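Tidy-up tips for the home arm: getting the software to behave

Most missed grabs on our Lilside arm came from settings, and few from the motors. These fixes cost nothing but an evening.

1. Name surfaces before objects. In Okik, mark the side table, the dresser and the armchair as separate zones. The planner then keeps the elbow away from the padded armrest.

2. Trim the planner's memory. We cap ours at 3,000 saved paths. Past that it gets slow to start.

3. Check both views before you label anything. A plate with a pill bottle on it can look quite different from across the room and from the wrist.
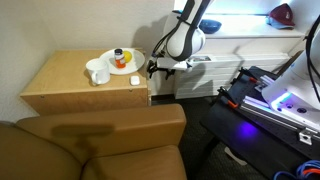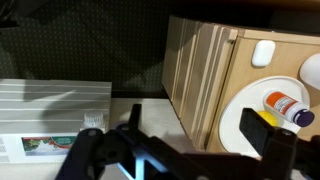 4. Slow the last bit. Set the final 5 centimetres to quarter speed – round things roll, and a plate rim is easy to catch with a finger pad.

5. Mask the gripper. The fingers take up a lot of the wrist view, and Dobre will try to label them as objects. Draw the mask once with the gripper open and once closed.

6. Keep 2 backups of your colour settings. Tusero wrote over ours in the September update, and redoing them took 3 nights.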